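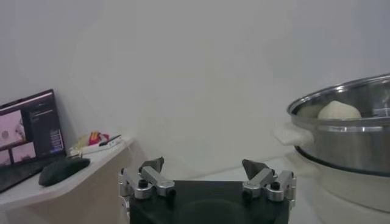 Bun notebook, May, started mid-morning

Right, third go at the steamed buns in the back room at Fillham, and I want to get the quantities down before I forget them again. Flour was 690 g this time, from the open sack, and water 328 g, which is a bit stingy for that flour but I was fed up with buns that slump. Yeast and sugar as per the Rerdale sheet. I left the baking powder out altogether (sorry Nurhan, I know, I know) so that if they came up yellow again we'd at least have one suspect fewer.

First rise was 90 minutes under a damp cloth. Room felt chilly to me but the dough didn't seem to mind. Knocked it back, kneaded it until it stopped looking like orange peel, then weighed and rolled. Rolling is still my weak spot! I get a lovely tight top and then a great big pucker underneath where I've pinched it shut. Nurhan Kocabaş does hers with one hand, on a dry board, no flour at all, and I've started copying that. Much better grip. Too much flour and they just skate about.

Second rise 30 minutes. I think that's where the last lot went wrong, I got impatient and cut it short and they came out like golf balls. The Canpolat recipe says to judge it by weight in the hand, they should feel lighter than they look, but I can't say I've got the knack of that yet.

Spacing is the other thing I want to sort out. On the Vullov trial we crammed the tray and everything joined up at the sides, so you had to tear them and the skins came off in strips. Four to a tray seems right for this steamer, one left, one right, one at the front and one at the back, and with the plate lifter resting on the tray as well there isn't much sense in squeezing in a fifth. The round plate lives on the right of the steamer, close enough that you're not carrying a hot bun across the table.

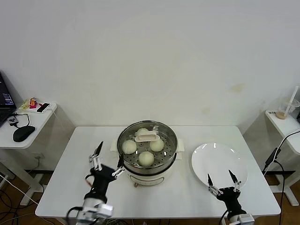
Lid drips need dealing with before next time. Nurhan ties a tea towel round the lid and swears by it, and I'd like to try one batch with and one without, same dough, so we can stop arguing. Also worth remembering that the lifter sits over the back bun and half hides it, so check that one properly before calling a batch even. I'd also like squares of paper under them, small ones, leaving plenty of the holes in the tray clear for the steam.

To do: more yeast, the tin is nearly 90 per cent air. Ask Nurhan whether she rests hers with the heat off before lifting the lid, and for how long. Try the same weights with milk in place of half the water. Buy a tea towel that isn't the one I dry my hands on.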